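Home | Issues | Drawing | Submit | Contact
We use cookies to remember your preferences. Accept | Settings

November 8, 2022
By Ese Eze

2. The artist statement as a material

Artists who draw for months without complaint will do nearly anything to avoid writing a paragraph about it. Our study took in 290 statements from members of the Gretlow and Brimham open studios, some of them up to 600 words long and a few consisting of a web address.

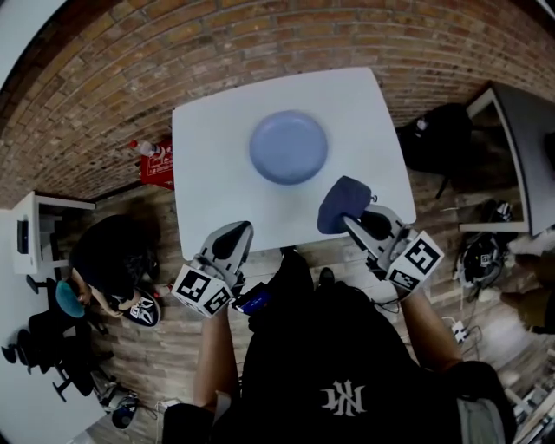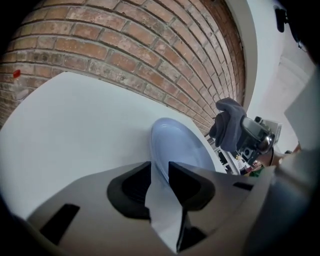
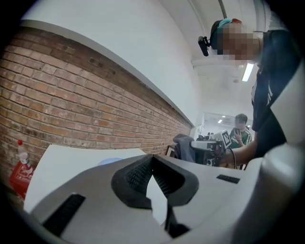
Figure 2. A white surface and something pale blue, from three viewpoints.

We sorted the statements by what they claimed the drawings did. "Explores" won easily, followed by "questions," a verb whose answers were seldom reported. Graphite was described as honest. Charcoal was described as urgent, even by a member who had spent two years on one sheet of it.

In May we asked 40 of the artists to read their own statements aloud, next to the work. Most stopped before the end. One asked who had written it. The Tullton group did better, having copied theirs from one another, so that any member could defend any drawing with equal confidence.

Ekwueme's scale for vagueness was applied to each text by two readers. They agreed on the plain statements and quarreled over the rest, chiefly over whether "liminal" should score as a place or a mood. We let the higher score stand. Section 3 turns to titles, where "Untitled" raises problems of its own, particularly when numbered.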